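Small kitchens talk – my notes, Imstead community hall, Sep 17, 2023

Start with the bench. Ask who's got more than a metre of it at home (wait for the groans!). Mine is tiny and I've cooked on it for 10 years.

Slide 2 – back row. Tall stuff and hot stuff goes at the back – kettle, pot, frying pan. I used to keep the kettle right at the front and knocked it with my elbow every single morning. Tell the porridge story if they're a friendly lot.

Slide 3 – the front is for food. Plates, a bowl, one tray. I love a tray! You load it up, carry the lot to the table, and you've got your bench back in one go.

Slide 4 – boards. Put a board under the pot and you can park it wherever you like. Mention the Judia ones, then move on quick, I'm not selling anything.

Skip the Trusosell cupboard bit if we're running over. Hand out the sheets – 4 per row, pass them along.

Last slide stays up while people ask things. Kettle and pan at the back, toaster near the pot, tray and plates closer in, bread on its own little plate.
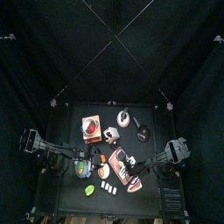 Where should the toaster live if there's only one power point? Next to the kettle, and unplug whichever one you're not using.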